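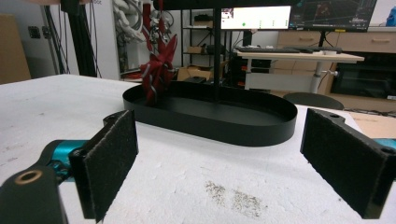

By Balakrishnan Suvarna, Debnath Relief Supply
Last updated: February

Katusden 300 Household Water Station

I've been packing and shipping relief gear for a good chunk of my life now, and the Katusden 300 is the thing I get the most emails about, so I finally sat down to write a proper page for it. The short version: it's a collapsible water tank with a folding stand and a row of taps, made by Soteck, and it lets a street or a school or a church hall hand out clean water when the pipes are out. It holds 300 liters. It does not clean the water! Please read that bit again before you order, as we get a return every storm season from somebody who thought it was a filter.

What comes in the bag

You get the tank itself, the stand, a tap bar, a fill hose with a screw fitting, a lid with a strap, a patch kit, and a ground sheet. The whole lot packs down into one duffel and weighs 54 pounds. I can drag that across a parking lot by myself but I would not want to go up stairs with it, so I list it as a two-person carry. There are handles at both ends and they're stitched right through the base, which I like a lot, having had the handles come off the previous bag in the rain with a truck waiting.

The instructions are printed on a cloth panel sewn inside the bag flap. Mostly drawings, very few words. There's also a paper copy, and everyone loses it by lunchtime.

Setting it up

Find flat ground first. I mean really flat – a full tank is a heavy thing and the stand doesn't forgive a slope the way a bladder lying on the ground would. Spread the sheet, open the legs until they click, hang the tank from the top rail, then clip on the tap bar. With a helper who has done it before I can have it ready to fill in the time it takes to boil a kettle. The first time took me most of an evening, and I had the tap bar on backward (the arrow should point out toward the people, and yes, there is an arrow).

Don't fill it and then try to shift it over a bit. Drain it, move it, fill it again. I know how annoying that is with a line waiting.

Rinse the tank through once before the first use. New tanks have a plasticky taste that does no harm, but kids will refuse to drink it and then you have a different problem.

How ours did in Stastitz

We sent a batch to Stastitz after the river came over, and I went along for the second week. The stations were set up outside the school and along the road up the hill, topped off by tanker in the morning and again before dark. Between them they were serving 300 households at the busiest point, with people carrying water home in whatever they had, cooking pots and paint buckets included.

What I took away from that trip was mostly about taps. The push-button ones save water, and everybody's grandmother hates them. They need a firm thumb for as long as you're filling, and if you have sore hands, a big jug is a long wait. I wrote to Soteck about it and they now sell a lever tap that fits the same bar. I'd put a pair of levers on the low end of every station. We stock them, and I'll swap them in before shipping if you ask me in the order notes.

The other thing was mud. All that dripping has to go somewhere, and by Sunday the ground in front of the school station was a swamp. Bring gravel, pallets, old doors, anything to stand on. A shallow trench to lead the spill away helps too.

Things I'd change

The lid strap is too short. You can get it closed on a full tank but you'll say a word while you do it. I've asked for a longer one and I'm still asking.

The duffel is dark gray, and in a warehouse full of dark gray duffels that drives me up the wall. I tie orange ribbon on ours.

And the spare washers are tiny and come in a tiny bag. Tape that bag to the inside of the lid the minute you open the kit.

Cleaning and storing

Empty it, wash it with the disinfectant your water team is already using, rinse it well, and hang it open until it's bone dry. Folding it away damp is how tanks die. I've opened a few that came back that way and the smell stays with you. Stored dry and out of the sun, they keep fine – some of my loan stock has been out on more trips than I have.

Patches go on clean, dry material only. For a split along a seam, don't bother patching, just send us a photo and we'll talk about a replacement tank. The stand and tap bar can be reused, so you won't be buying the whole kit again.

Ordering

We sell single kits and pairs, and we lend them to small groups who only need one for a season. For loans you cover the shipping and send it back clean (see above, please, I beg you). If you're buying ahead for a town or a school district, write to me before you decide on a number. Where people live and how far they can carry a full jug matters more than the head count, and I'd much sooner talk it through than sell you kits that sit in a closet.

If there's an emergency going on right now, put the place name in the subject line and I'll see it first.

Related items

Soteck lever tap, pair
Katusden replacement tank
Katusden patch and washer kit
Folding jerrycans, box
Hand-washing stand with foot pedal
Debnath loan stock: what's in and what's out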